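Ticket 2435
Queue: Reading Room and Collections
Site: Stistbridge
Opened by: Ailbhe Ó Conaill
Assigned to: Peter Jurčo
Priority: Normal
Status: Waiting on requester

Summary: Page block fanning open on blue-covered Chinese book, won't lie closed

Original request

One of the Chinese books in the handling set has started springing open. The pages curl up and spread toward the bottom corner. When I close it and let go, the cover lifts again within a minute or so. I noticed it after the set came back from the display at Gaststead, where it sat out from July on. It was shelved upright in the Slanina case before that and I had no trouble with it.

There are no loose leaves that I can find and no smell of damp. I have not put any weight on it. Please tell me whether it can stay in the handling set or should go in a box.

Ailbhe

Reply from Peter Jurčo

Thanks. Before I say anything about boxing it I need to know three things.

1. Is the sewing intact all the way down the spine side?
2. Do the pages curl the same way through the whole thickness, or only the outer ones?
3. Is the title label still stuck down at both ends?

Please leave it on the stone-patterned table for now and keep it away from the radiator side of the room. 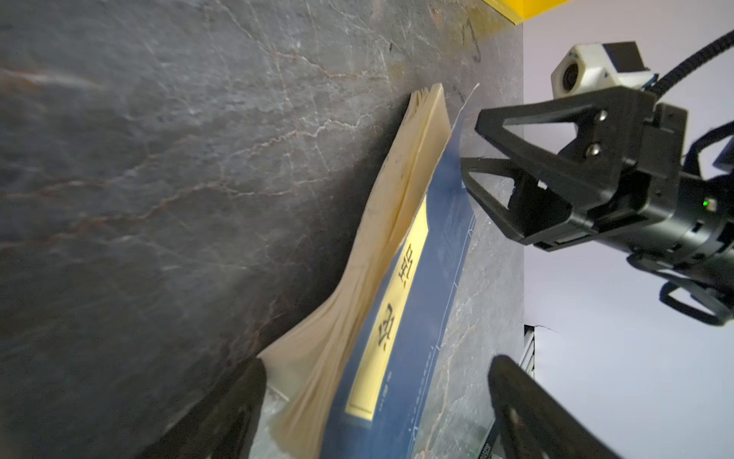 Page last changed 19 November 2025 by P. Jurčo

The curl is heavier toward the top of the block, where the corners come up off the table, and the leaves splay out wider at the other end. The yellow title label is on the blue cover where it should be. There is also a thin white thread or fiber curling off the top corner of the cover. Please don't pull it or trim it. If it is part of the sewing, pulling could loosen the leaves. If it is only lint it can come off later with a soft brush.

For the catalog entry, I read the upper character on the label as probably 照. I can't make out the lower one well enough to enter it, so I have left the title field as it was. There is a line of small print near the lower end of the label that may help if you can read it with a magnifier.

Reply from Ailbhe Ó Conaill

Sewing is intact as far as I can see. The curl goes through the whole thickness but the middle leaves are flatter. Label is firm at both ends when I touch it lightly with the bone folder. I left the thread alone.

The logger on the shelf read 40 percent this morning. I don't have readings from Gaststead.

Reply from Peter Jurčo

40 is fine for us. Keep it there.

Steps for this week:

- Close the book slowly, easing the leaves down from the spine side out.
- Blotter above and below, then a board on each side.
- One 300 g bag on top, in the center. No more than that to start with.
- Check it after two days. If the leaves still lift, add the second 300 g bag - side by side with the first, not stacked.
- Do not mist or dampen the paper.

Take it out of the handling set until we close this. I have asked Brekden for a four-flap box in the next order, and will need the height of the block once it has been under the boards.

Reply from Ailbhe Ó Conaill

Boards and first bag are on. Handling set list updated. I will measure the height when I do the check and add it to this ticket.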